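Visits > Automation > Plasuvik open day

Plasuvik open day, October 11, 2019

The Plasuvik lab in Matdale opened its doors for the afternoon, and I went mainly to hear about the fault that had stopped its two-arm packing work. The talk was in the small room next to the workshop and most of the seats were taken.

The job is simple enough. One arm picks an item out of a cardboard box and the other stands clear until it is called. Everything is tried in simulation first, in a program the lab calls Heson, and then moved over to the real arms. Heson had passed the task 113 times in a row. On the real bench, the right arm drove its gripper into the wall of the box on the third run and kept pushing.
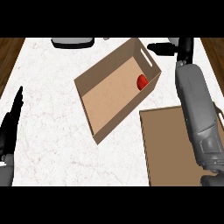 The force limit should have stopped the arm at once. It had been set to 200 newtons during an earlier test with heavier parts and was never put back to 100. The box folded, the arm carried on into the table, and an operator hit the stop button. No one was hurt. The wrist had to go back to Pillai, the repair shop across town, and the bench was down for 3 weeks.

The simulated boxes were also part of the trouble. Their walls did not bend, and a light touch on the side was not logged as a fault. Heson now records every contact with a box wall, and the limits are read out loud before the arms are powered up.

I asked if the limit could be locked in software. They are working on it, but the current controller lets anyone with the bench login change it. Visitors were kept behind a yellow line for the live run, which was done at quarter speed.

Parking is behind the building, and the side door is the one to use.

Contact | Copyright 2019 | Back to top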